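Home | Archive | Threads | Join | Search
Print this message | E-mail this thread
Filed under: Good practice, two-handed tasks

Re: Draft handling rules, section 4 (cloth)
From: Uzma Siddiqui
August 28, 2022

Hi all,

Huia Hollis wrote:

> Section 4 says the fabric should be "reasonably taut" before
> the second hand lets go. Reasonable to whom? At Rimville we
> had two people marking the same 336 clips and they fell out
> over that line more than any other. Can we have a rule that
> a tired person can apply at four in the afternoon?

Fair point, and guilty as charged — I wrote that line in February and I've winced at it ever since. I've been doing garments all week with the draft propped up next to me, so here's what I'd change.

First, drop "taut" and talk about the edge. If there's elastic or trim, the rule should be that the held edge runs straight between the two grippers, with no dip you'd spot at a glance. The rest of the garment can flop about however it likes! I kept trying to tidy the back layer as well, and it ate half my afternoon for no benefit to anyone.

Second, both jaws should be fully shut on the cloth before anyone pulls. The Isero notes let you start with one side loose and I really don't like it, especially on thin stuff.

Third, the clutter question. The draft wants a bare table and I'd like us to soften that. Keep the patch you're working over clear, fine, but leave the ordinary bits and bobs at the back where they live. Out of the 2,280 clips in the Trikerach batch I'd have to bin 666 under the strict wording, and most of them are perfectly good (I've looked, my eyes hurt).

For the straight edge wording, I mean the purple trim between the two grippers:

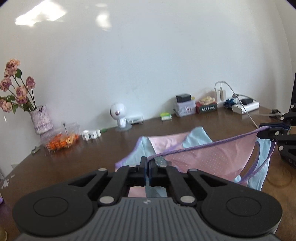 Thijs Mertens wrote back off-list to say he can live with the straight edge rule, but he wants the clear patch given as a distance from the jaws, written down once and the same for every site. I'm happy with that if somebody will propose a number. Rukhsana, you had one in the old Usmani checklist, didn't you? Could you dig it out?

I'll hold section 4 open until I've heard from the rest of you. Sections 5 and 6 I haven't touched.

Uzma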